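To: Sirnville Container Deposit Operators list
Subject: Re: Juice containers and the August changeover

Dear members,

The Latuheru office has received a number of enquiries similar to the one quoted below and is replying through the list so that all depots have the same advice.

> On behalf of the Wurari depot we seek clarification on juice containers.
> Our counter staff have been told by customers that fruit juice bottles
> were never eligible for the refund, and by other customers that all of
> them are. We turned away 16 bags last month and would prefer not to do so
> again if we were in error. We would also like to know whether lids must
> be removed, and whether part-full bottles may be accepted at the counter.
> Could the office please advise before the changeover?

The depot was correct to apply the schedule in force at the time, and no adjustment will be sought for the bags turned away. From the August changeover the schedule will be wider, and plastic juice bottles will be eligible in all sizes accepted by the sorting line at Hunier. 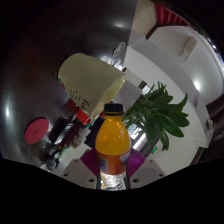
Eligibility will depend on the container and its registration. The type of juice, the proportion of fruit and the place of purchase will have no bearing on the refund. Depots should check the registration list where a product is unfamiliar, and should set aside any container that cannot be matched. Containers set aside are to be held in a separate cage and reported on the weekly return.

On the question of lids, the advice has changed. Lids may now be left on, provided the bottle is empty. Loose lids should go in the small tub at the counter and do not attract a refund. Customers who have already removed theirs are not to be refused.

On the question of contents, depots must not accept bottles with liquid remaining. Hunier rejected 441 containers from member depots in the last quarter on this ground alone, and residual juice has been the main cause of wasps and odour complaints in the warmer months. A few drops are tolerated. Anything that visibly pools in the base is to be handed back to the customer, who may use the tip-out sink where the depot has one.
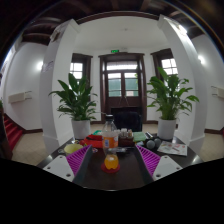 Reporting and payment

Returns are to be lodged by 4 pm on the last working day of the month. The line recorded 2845 juice containers in the trial period against 3115 claimed by depots, and the difference has been attributed largely to hand counts made before rejects were removed. Please count after sorting. Claims that do not reconcile will be paid at the Hunier figure, and the depot may request a review in writing.

Signage and customer enquiries

New counter signs have been printed and will be sent out with the next bag delivery. Old signs that list juice as excluded must come down on the day of the changeover and should be placed in the paper and cardboard stream. Depots that need a second set should write to the Latuheru office stating the number of counters in use.

Customers who dispute a refusal should be given the enquiries card. Staff are asked not to debate the schedule at the counter.

The Wurari depot is thanked for raising the matter. Further questions may be sent to the list or directly to this office.

Yours faithfully,

Scheme Administration
Latuheru Office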